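Laundry & Linens > Folding and Storage

Stack of cloths always leans and the bottom one sticks out

I have started folding all our cleaning cloths and keeping them in a pile on the corner of the table instead of in a drawer. They are different colors and I bought them at different times. The blue ones fold down smaller than the red ones, so there is always an edge of red showing under the blue. 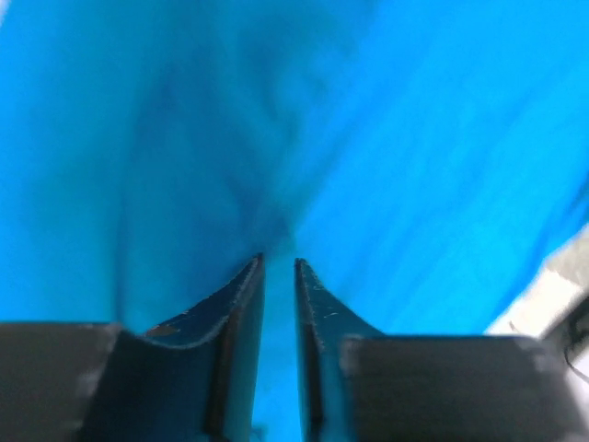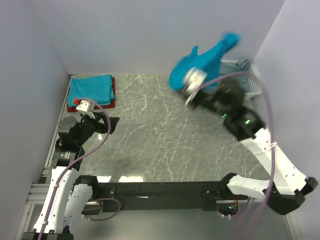 I fold each cloth in half, then in half again the other way, and press it with my hand. A pile of two looks fine. Once I get to six, the whole thing leans toward the side where all the thick folds are, and by the end of the day the top ones have slid off. I wash them at 7 in the evening and fold them straight out of the dryer. Is there a better fold for this, or do I need to buy cloths that are all the same size? I would like to keep them out on the table because that is where we use them. The top is smooth, if that matters.

Posted by fledine_flat
Tags: folding, cleaning cloths, stacking

Nanell
You don't need new cloths. The lean comes from putting every cloth down the same way around. When you fold in half and then in half again, one side has a thick fold and the opposite side has loose edges. The folded side is higher. One or two cloths won't show it much, but by six you have a slope.

Turn every other cloth so the thick fold faces the other way. First cloth fold to the left, second cloth fold to the right, and so on up. That will level most of it.

For the size difference, fold to a set size and forget about halves. Cut a piece of cardboard a bit smaller than you want the finished cloth to be. Lay the cloth flat, put the cardboard in the middle, fold both sides in over it, pull the cardboard out, then fold the top and bottom in toward the center and close it like a book. The small cloths will overlap less and the big ones will overlap more, but they all come out close to the same width. It is slow for the first few and then you can do it without the cardboard.

Put the biggest cloths at the bottom anyway. A little border of the lower color showing does no harm and it is steadier than having a big one hang over a small one.

Also, let them cool before you stack them. Cloths that are still warm from the dryer are puffy and they settle unevenly overnight. I spread mine over the back of a chair for a while and fold them after that. If they are terry cloth, give the finished pile a firm push down with both hands.

Sidmont
just roll them and put them in a basket. I had 181 of these things when I ran a car wash and we never folded a single one

Juška
I agree with turning every other one. I would add that fabric softener makes it worse. My kitchen cloths used to slide off each other all the time and they stopped after I left the softener out for a few washes. They soak up water better without it too.

I don't think you need to go as far as the cardboard. I fold in thirds the long way and then in half, and the pile holds up well enough. Thirds gives you a narrower cloth, so you could make two short piles next to each other, one for each color. Then the sizes don't have to match at all, and it is easier to grab the one you want without pulling from the middle.

If you pull from the middle, that is probably half of your problem. Take from the top and put the clean ones on the bottom so they all get used.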